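The woman who runs Pelel keeps her sample boards stacked on edge in a rack by the door, the heavy ones at the bottom. The shop rents surface coverings and props to people who shoot or record things on tables: cooks, jewelry sellers, podcasters, a dentist once. It has been open in the Rusham building since August, on the second floor, above a tile wholesaler.

"People call and ask if we're a photo studio," she said. "We don't own lights. We do walls and floors, and a few things to put on them."

She came to it from tile. For 13 years she sold flooring to contractors, and she says most of what she knows about patterns she learned from complaints. A customer would pick a speckled floor from a sample the size of a playing card, and then the whole hallway would go down and look nothing like it. She got in the habit of making people stand across the room before they signed.

"Up close you're looking at one chip. Across the room you're looking at all of them. You need to like both."

Terrazzo patterns are what she gets asked for most. The real thing is stone or glass chips set in a binder and ground flat, and it weighs too much for anyone to carry up to the second floor. What her customers want is the look of it on a panel that can be wiped and swapped out. Kariuki, the printer she uses, keeps the pattern files and will change the background color if she orders enough panels at a time. She has tried a dark green and a brick red. They sit in the rack. White goes out every week.

The minimum order was the hard part at first. She had to take panels in colors she did not believe in to get the ones she did, and the rent was due either way. "I had a lot of brick red and not much money," she said.

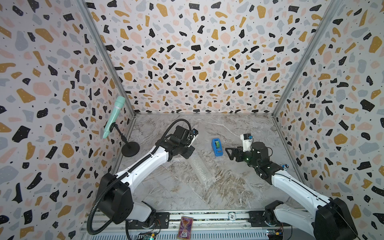
White backgrounds show every mark, and she tells customers so before they take one. They take it anyway. Her argument for it is that it goes with almost any object, and that the flecks keep a plain white wall from looking like the inside of a refrigerator. The pattern with black, mustard yellow, pale pink and grey-blue on white is the one she would keep if she could keep only one. "The black does the work," she said. "Take the black out and it looks like candy." She likes it run on both side walls and the back, so the eye doesn't stop at the corners, and she is content to leave the aluminum posts showing. She tried covering posts with trim for a while and gave it up. The trim never matched, and a bare grey post is at least a straight line. For the floor she goes the other way, to something with no flecks in it at all. A light grey marble effect with white, beige and brownish veins is quiet enough to stand a microphone on, she said, and the beige keeps the grey from looking cold.

Her rule about floors is one she repeats to everyone who comes in. Two speckled surfaces meeting at a right angle will fight, and the customer will blame the lighting. Two marbles can work if one of them is very faint. Wood effect with terrazzo she will rent out if asked.

"I don't argue anymore. I used to argue."

She is less easygoing about cleaning. Panels go back in the rack after a wipe with warm water and a drop of dish soap, then a dry cloth. Tape comes off the same day it goes on. She has lost more panels to tape than to anything else, and she now writes it on the rental sheet in capital letters. Scratches she can live with on a busy pattern. On the marble effect they catch the light and the panel has to be retired to the back of a shelf somewhere.

The next thing is a set of curved panels that would do away with the corners altogether. A supplier called Usel sent her 2 of them to try over the winter. One cracked when she bent it too fast, and the other is leaning behind the desk with a coat on it. She has not decided. Customers ask for curves, but the straight ones stack.

Asked whether she has terrazzo at home, she said no. Her kitchen counter is plain brown, and it was there when she moved in.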